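The slow pleasures of the time-lapse

2024-12-08

Gostham is a one-pub town with a silo, a rail siding and more sky than it knows what to do with. I drove out there in April to photograph a storm front and came home with a time-lapse of it instead, and I've hardly shot anything else since. There is something wonderful about setting a camera on a post, walking away and coming back to find it has seen an afternoon in a way you never could.

If you own a camera made in the last ten years, or even just a phone, you can probably make one tonight. The basic idea hasn't changed since people were doing it with clockwork and film. You take a still, wait, take another, and keep going until you run out of light, battery or patience. Play the stills back at normal video speed and the clouds boil, the tide gallops in and the shadows swing around the yard like clock hands.

The interval is where most of the fun is, and most of the heartbreak. Fast cloud wants a frame every two or three seconds. Slow cloud is happy with five to ten. Stars need long exposures, so the gap more or less picks itself, and a building site or a garden bed can be shot every few minutes for days on end. My first proper attempt was a sunrise over Lake Loveck with the camera set to one frame every 60 seconds. I sat in a folding chair with a thermos for the whole show and it was glorious, all peach and silver, mist peeling off the water. The finished clip was over in a blink! The sun more or less teleported into the sky.

So do the sums before you leave the house. At 25 frames a second, 500 photos gives you 20 seconds of footage, which sounds like nothing until you watch it. Twenty seconds is a long, luxurious shot. Most of the clips I love run for half that. Work backwards from how long you want the thing to last, then look at how long the event takes, and the interval drops out of the division.

Next comes the bit everyone skips, and I skipped it too. Put the camera in manual. All of it: exposure, white balance, focus. Left to its own devices a camera will make a fresh decision for every single frame, and each of those decisions will be a tiny bit different, and when you play them back the whole sky flickers like a dying fluorescent tube. Focus on something far off, check it zoomed in on the screen, switch autofocus off and then keep your fingers away from the ring. I put a bit of gaffer tape across mine.
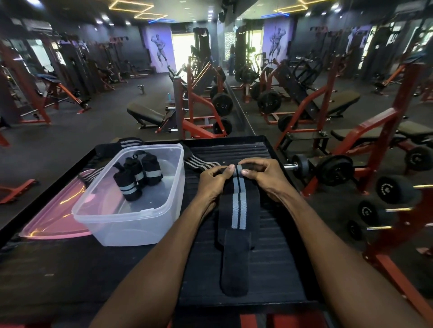
Shutter speed deserves more love than it gets as well. Beginners tend to shoot time-lapse the way they'd shoot a bird, nice and crisp, and the result looks jittery, with people and cars popping in and out of existence. Let the shutter stay open for up to half the interval and everything that moves picks up a soft smear that joins one frame to the next. In daylight you'll need a neutral density filter for that, and a cheap one is fine to learn on. I shot the Saturday market at Dallora both ways on the same morning. The crisp version is a swarm of ants. The blurred version flows between the stalls like water, and I could watch it all day.

Then there's wind. I used to think a tripod was a tripod, until I spent an evening on the headland at Mofokeng with a gale coming straight off the sea. Every frame looked sharp on the back of the camera. Strung together, the horizon shivered from start to finish. Keep the centre column down, spread the legs wide, hang your bag low enough that it brushes the ground (a swinging bag is worse than no bag) and take the neck strap off altogether. A strap in a stiff breeze is a little sail. Editing software can steady a wobbly sequence, and it does a lovely job these days, but it crops in to do it, so leave yourself some room around the edges.

Power is easier than it used to be. Many newer cameras will run from a USB battery bank, and one decent bank has kept mine going from dusk till well after midnight. If yours won't, start with a full battery, turn off the image review and the wireless, and dim the screen as far as it goes. Cold nights chew through a charge. Dew is the other night-time villain. A chemical hand warmer held against the lens barrel with a rubber band will usually keep the glass clear, and costs next to nothing.

Sunsets and sunrises are the advanced class. The light can change by a dozen stops or more while you're shooting, so at some stage a fixed exposure will leave you with a black screen or a white one. Some cameras now handle the change for you, smoothly and without fuss, and if yours has that mode then please use it. The old way is to nudge the exposure by a third of a stop every so often and even out the steps on the computer afterwards. It's fiddly, and I still enjoy it. You end up watching the light with real attention, noticing the moment the colour drains from the hills and the odd green glow that sometimes follows.

My longest project so far is a lemon tree. It's in a pot by the back door and I've been photographing it from the same paving stone, with the same lens, at 9 in the morning. I'm up to frame 76. It's barely three seconds of film, and in those three seconds the tree shrugs, puts out a flush of new leaves, drops a few and leans hard towards the fence. Two of the frames are crooked and one has my thumb in it. I've left them in.

You don't need a silo or a storm for any of this. A kitchen window with a bit of weather behind it will do, or bread dough in a glass bowl, or ice cubes going soft in a dish. Pick something that moves too slowly to hold your interest, set the interval, and go and put the kettle on. I've got a pot of seedlings on the laundry sill that should be through the soil by the weekend, and the camera's already pointed at them.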